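课程资料 > 机器人实训 > 双臂工作台 > 第2讲讲义

第2讲 双臂台面作业的规矩

上次讲完单臂，好几位同学下课围过来问我：两条胳膊放一张桌子上，是不是把单臂那套规矩抄两遍就行了？我当时嘴快，说差不多吧。回去路上越想越不对，所以这一讲等于是我来还账的（笑）。

先说最容易吵起来的：标准怎么看。大家手边应该有ISO 10218，分两部分，一部分讲机器人本体，一部分讲系统和集成。咱们在台面上干的事，绝大多数归第二部分管。买来的手臂再规矩，你给它装上夹爪、摆上工件、旁边再立一条手臂，这就是一个新的系统了，风险评估得重新做。协作场景还要看ISO/TS 15066，里面有人体各部位的接触限值，翻的时候注意看清楚是准静态接触还是瞬态接触，这两列我自己当年就看串过，被Sandrine Fleury老师在走廊里逮住讲了半节课。

再说分区。我的习惯是把桌面分成三块：左臂独占区、右臂独占区、中间的交接区。独占区好办，对方的夹爪不进来，软件里设成硬边界。麻烦全在交接区。我要求大家写程序的时候，交接区一律用“令牌”：谁拿着令牌谁进，另一条手臂停在自己那边等。有同学嫌慢，说两边同时进去多漂亮啊！漂亮是漂亮，等你调过一次两个夹爪咬在一起的现场就不觉得漂亮了。真要同时进，可以，先把两臂最小间距的监控写好，间距阈值我们课上统一用40毫米，小于这个数两臂一起停，别只停一条。

只停一条为什么不行？Lawal Okafor在Treritz做集成的时候碰到过：左臂触发了停止，右臂照着原来的轨迹继续走，正好走进左臂停下来占着的位置。两条手臂的停止信号必须联锁，急停按钮也只认一个回路，按哪个都是全停。考试我会问这个，先透个底。
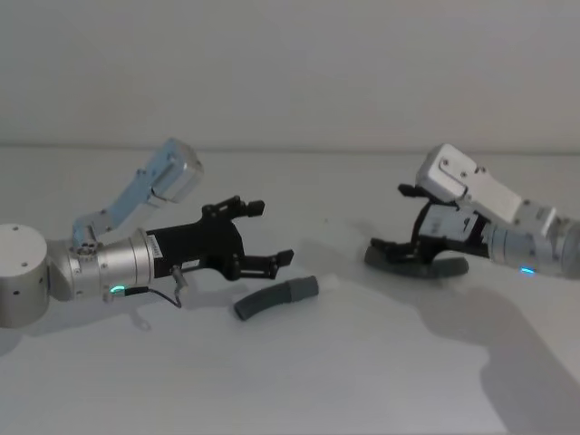
夹爪贴近桌面的时候，速度要单独设。空中搬运你跑多快我们另说，指尖离台面不到30毫米，就切到低速段，同时把夹持力压到工件允许的下限往上一点点。软的东西尤其要小心，泡沫、海绵这一类，夹爪反馈说“夹住了”，其实可能只是把它压扁了，力的读数上来了，东西还在往外滑。所以软工件的程序里我要看到两个判断：一个看力，一个看开口宽度，两个都对上才许抬起来。

还有线。线这个事我每年都要唠叨！夹爪上的信号线要留余量，手腕转到极限的时候不能绷紧，但余量也别留得太豪放，垂下来的线圈会刮到桌上的东西，也会被另一条手臂勾走。检查办法很土：把手腕各轴低速走到两端极限，人站在围栏外面盯着线看，走完一遍再上工件。Gaspard Pichon那组上学期就是省了这一步，后面换线换了一下午。

指示灯也顺带提一句。各家颜色的含义不一样，绿色、蓝色到底代表什么，以你手里那台的手册为准，千万别凭印象。我见过把“待机”当成“断电”伸手进去的，吓出一身汗。每个工作台旁边请贴一张灯色对照表，自己组自己写，写错了我要扣分的。

关于人进台面区域，规矩如下，请抄到实验本第一页：

一、伸手之前，两条手臂都要处于停止状态，并且由伸手的人自己确认，别人喊“停了停了”不算数。
二、示教器在谁手里，谁负责喊。手里拿着示教器的人不聊天、不看手机。
三、要调夹爪指尖、拧螺丝，必须断开动力并挂牌，牌子上写自己的名字。
四、掉在桌上的工件，等程序走完或者手动停止以后再捡，别趁它“正好走开”的时候去捡。

第四条听着像废话，可是去年12个组里栽在这一条上的最多。没出大事，但是记录本上一页一页都是。

记录怎么写，也说两句。每次运行记：程序版本、工件、夹持力设定、停止次数和原因。停止原因不要写“异常”，等于没写。写成“左臂进交接区时右臂没释放令牌”，下一组看了才有用。模板是Sanaa Benjelloun从Nurnness那边的表格改的，栏目有点多，我已经砍过一轮了，剩下的请老老实实填。

作业：挑一个你们组自己的交接动作，画出三块分区，标明令牌在哪一步换手，再列出你认为最危险的两个时刻以及对应的措施。字数不限，图手画就行，拍清楚一点。周六之前交给Sylvain Guillot，他负责登记。下一讲讲风险评估表，请把这次的分区图带来，咱们直接拿它来填。

课程资料仅供选课学生使用 | 联系：双臂实训课程组 | 返回顶部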